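Part-time market helper wanted, Grukum Farm Share

Hi! I run the Grukum vegetable share out of the old feed store in Tindale, and I need another pair of hands for the season. I started this thing with 12 households and a borrowed van, and now we pack for 52, so you can imagine what pickup afternoons look like (loud, muddy, lots of kids asking for strawberries in April). 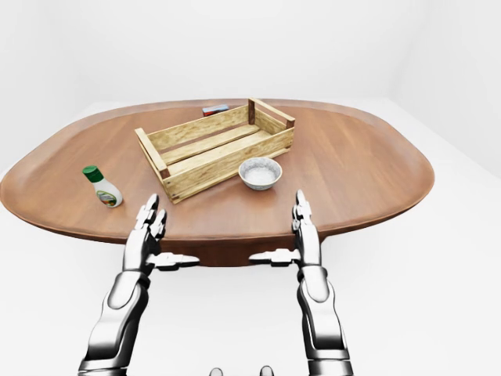 The work is mostly packing and talking, and I mean that in equal parts. You'd get in at 10, check the list, wash what needs washing, and then fill everybody's order before people start rolling in after lunch. We pack into open slatted wooden crates, the pale pine-looking kind with gaps between the bottom boards, and they come back every week to be brushed out and used again. After that you're at the front, handing things over and telling folks what on earth to do with kohlrabi. I do most of the driving out to the Sison place myself, but if you have a license and don't mind a stick shift, I'd happily share it!

You don't need farm experience. I'd love somebody who can lift a full crate of squash, show up when they say they will, and keep their cool when the potato count is off. Spanish is a plus. So is liking dogs, because mine comes to work.

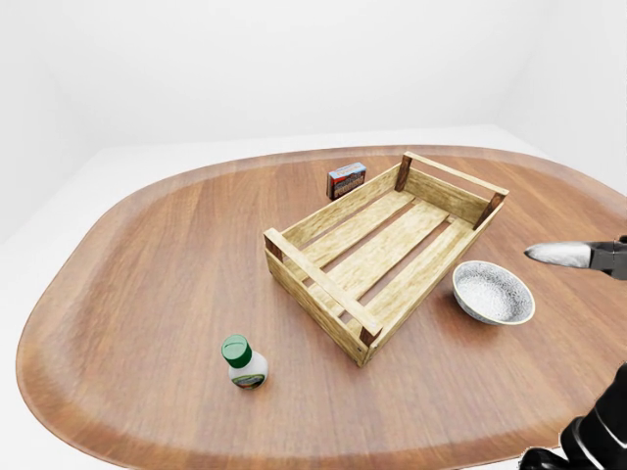
An empty crate on the table.

Pay is hourly, paid every two weeks, plus a full share of vegetables to take home. The season runs from May into November, with a few odd hours in December for the squash and onion pickup. I'm also putting roughly $2000 toward the Jestano growers' course if you stick around and want to take it.

To apply, stop by the feed store any morning or leave a note in the box by the side door. Tell me a little about yourself, which hours you can do, and your favorite thing to cook. No resume needed, but bring one if you've got it.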